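# How I Fold Hand Towels So They Stay Folded

I came to towel folding late in life. For years mine went into the cupboard in a heap, and whichever one fell out first was the one you dried your hands on. Then I rented the downstairs room to guests for a summer, and Fadwa Benjelloun (she ran a guesthouse for 20 years before she moved in next door) took one look at my shelf and went home to get her own towels to show me. I've folded her way ever since, with a couple of changes she doesn't approve of.

## What you need

- A clean, completely dry towel. Even a little damp in the hem and it'll smell by the end of the week.
- A table you can walk around. A bed is too soft and the corners slide off on you.
- A cloth over the table. Terry grabs onto fabric and stays where you put it, but on a bare shiny top it skates all over the place!

## Laying it out

Give the towel one good snap by the short end, then let it down flat. Line up the top edge with the back edge of the table – this is the part I used to skip, and my folds came out like a slice of pizza.

Now smooth it with the flat of your hand, from the middle out to the sides. Don't press hard. You want the loops to stand up, and if you lean on them you get those shiny tracks that only come out in the wash.

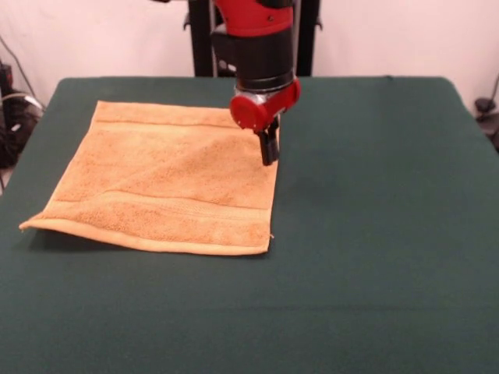 Check your corners before you fold anything. If one is pulled in, take it between finger and thumb and ease it out – no yanking, or the hem goes wavy. Thick towels need more of this than thin ones, and the squarish ones are the fussiest of all, since a crooked side really shows.

## Folding

1. Bring the right edge over to meet the left one. Match the corners first and let the middle take care of itself.
2. Run your palm down the fold once.
3. Turn the towel so the fold faces you.
4. Fold it in thirds, bottom third up, then the top third down over it.
5. Flip it so the loose edge is underneath.

Fadwa stops at halves and stacks hers wide. My Grunevik shelf is too narrow for that, so thirds it is. If your cupboard is deep, try her way first and see how it sits.

## Putting them away

Folded edge toward the door, always. You can pull one out without dragging its neighbors along, and the shelf looks so much nicer. Freshly washed ones go at the bottom of the pile so they all get a turn.

My brother-in-law Vusumuzi Van der Merwe rolls his and stands them up in a basket. They do look pretty that way, I'll give him that, but mine unrolled by the second morning. If you've got a trick for thick terry, I'd love to hear it.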